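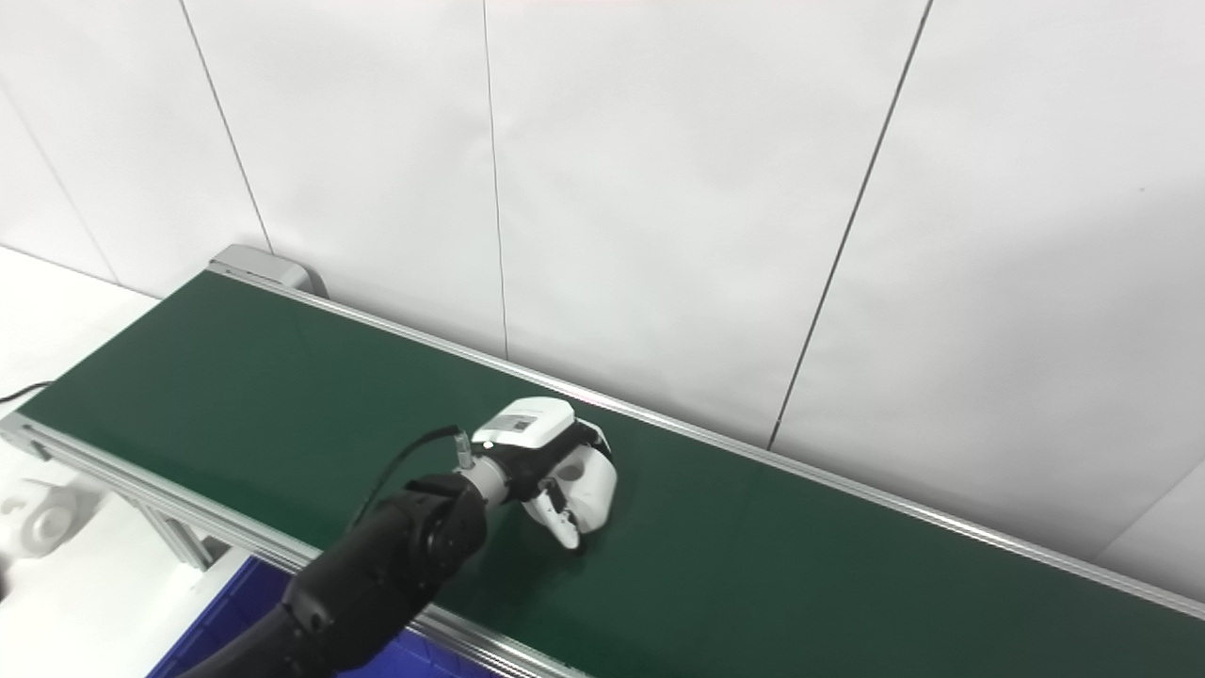 Dark green belt, white wall panels.

**4/12/25**

Thread on sleeping during the day, for people who just got put on nights. I did nights for 22 months and went back to days in June. People keep asking me the same questions in DMs so I'm putting the answers in one place.

---

I'm not a doctor. If you take medication, or you have something like apnea or epilepsy, talk to a real one before you rearrange your sleep. What follows is what worked for me and what didn't.

---

First thing is the drive home. This is the part I'd worry about more than the sleep. My first month I drove home with the window down and the radio up and thought that was handling it. It wasn't. I drifted onto the rumble strip by the Kerusska exit and that scared me enough to change things.

---

What I changed: 15 minutes with the seat back in the parking lot before I started the car, phone alarm on, doors locked. It felt silly for a week. After that I didn't think about it.

---

If there's a bus, take the bus. If somebody on your shift lives out your way, split the gas and trade off. I rode with Margaux Charpentier for most of a year. We barely talked. It was great.

---

Sunglasses on the way home. Dark ones, even when it's cloudy. Morning light wakes you up and you don't want that at the end of your day. Take them off if it's still dark out, obviously, you have to see the road.

---

The bedroom. Make it dark. I mean dark enough that you can't find your own hand. Regular curtains don't do it and most of the ones sold as blackout let light in at the sides and across the top.

---

I bought the Trondora panels and they're fine. The fabric blocks light. The gap along the rod doesn't. I fixed that with a towel rolled up on top of the rod, and later with a strip of Velcro down each side of the window frame.

---

Cheaper version: cardboard cut to fit the window, painter's tape around the edge. Ugly from the street. My landlord asked about it once and I told him I worked nights and he said oh.

---

Cover the little lights too. Power strip, smoke detector if it has a bright one (don't block the detector itself, just a dot of tape on the LED), the clock. Turn the clock around anyway. Knowing it's 11:40 in the morning has never helped me fall asleep.

---

Noise was harder than light. You can black out a window. You can't black out a leaf blower.

---

Box fan on medium, pointed at the wall. Foam earplugs on bad days. I tried rain sounds on my phone and I'd lie there waiting for the spot where the loop starts over.

---

Tell your neighbors. I put it off for months and it took one minute. I said I sleep from nine to four, so if you can mow later I'd appreciate it. One of them did start mowing later. The other one didn't, but he wasn't rude about it.

---

Put a note on the door for deliveries. Mine said "Night worker asleep, please don't ring." Not every driver read it. Enough did.

---

Phone. Do not disturb, with exceptions for the people who would only call in an emergency. Then you have to explain to those people what an emergency is. My mother needed it explained more than once.

---

Food. I'd come home and eat a full dinner at 7:30 in the morning and then wonder why I was up at noon with heartburn. What worked better was the big meal before the shift, something medium in the middle of it, and toast or cereal when I got home.

---

The vending machine at 3 a.m. is a trap. I gained weight my first winter and it was nearly all peanut butter crackers. Bring food. Soup in a thermos is good because it's warm and that's the hour you get cold.

---

You do get cold, by the way. Your body temperature drops in the early morning whether you're awake or not. Bring a layer. Newer people always think they're getting sick.

---

Coffee. My cutoff was 2 a.m. for a shift that ended at 7. I didn't believe in a cutoff and then I tried it for a week and slept almost an hour longer. If you're more sensitive than me, make it earlier.

---

Alcohol puts you out and then you're awake again by late morning with a dry mouth. I'm not going to lecture anybody. It just made the sleep worse every time I tried it.

---

Days off are the real question and I don't have a perfect answer. You have two choices — stay on nights all week, or flip back and forth. Staying on nights is easier on your body. It's also lonely and you can't go to the bank.

---

I did a halfway thing. On days off I went to bed at 3 or 4 a.m. and got up before lunch. That way I saw people in the afternoon and evening and it wasn't such a big jump going back. I got this from Gwenaël Bouvier, who had been on nights a lot longer than me and looked better rested than anyone on days.

---

First night back after days off: take a nap late in the afternoon, even a bad one. Lying down in the dark for an hour counts for something.

---

I kept a notebook for a while. Bedtime, wake time, how I felt. It has 173 entries in it and then I got bored. What I learned from it is that I did worst when bedtime moved around, and it mattered less how late it was.

---

I also tried one of those sleep apps. It assumed I was napping and kept congratulating me. Deleted it.

---

Appointments. Book everything for the end of your sleep, not the middle. A dentist visit at 1 p.m. is the same as a day person going in at 1 in the morning. When I put it that way, the front desk found me a 4:30.

---

If you live with someone, pick one meal you eat together and protect it. Ours was supper, which was my breakfast. I ate eggs, she ate whatever she'd cooked. On my last workday of the week we'd go to Carré instead, since they serve breakfast until close.

---

You will miss things. I missed a cousin's graduation and a lot of ball games. I'd put the ones you really care about on the calendar early and ask for the time off early, because everybody on nights wants the same evenings.

---

Get outside when you wake up. Even in winter when there's only a bit of light left. I walked up to Zilley Park and back most afternoons. On days I skipped it I was foggy until midnight.

---

How long does it take to adjust? For me, 31 days before I slept more than six hours straight. Some people get there in a week. Some never do, and if you're a few months in and still getting four hours, I'd ask about another shift before it wears you down.

---

Going back to days took less time than I expected. The strange part was evenings. I'd get a burst of energy at ten o'clock and start cleaning the oven. That lasted into July.

---

A few people asked about melatonin. I used it for a short stretch at the beginning. A small dose did as much as a big one for me, and the big one gave me odd dreams. Again, ask a pharmacist. They're easy to talk to and it's free.

---

Someone asked if the extra pay was worth it. It paid off my car. I wouldn't go back now but I don't regret it.

---

I'm muting this tonight and going to bed at a normal hour. If you have a curtain trick that covers the gap at the top better than a towel, reply with it and I'll read it tomorrow.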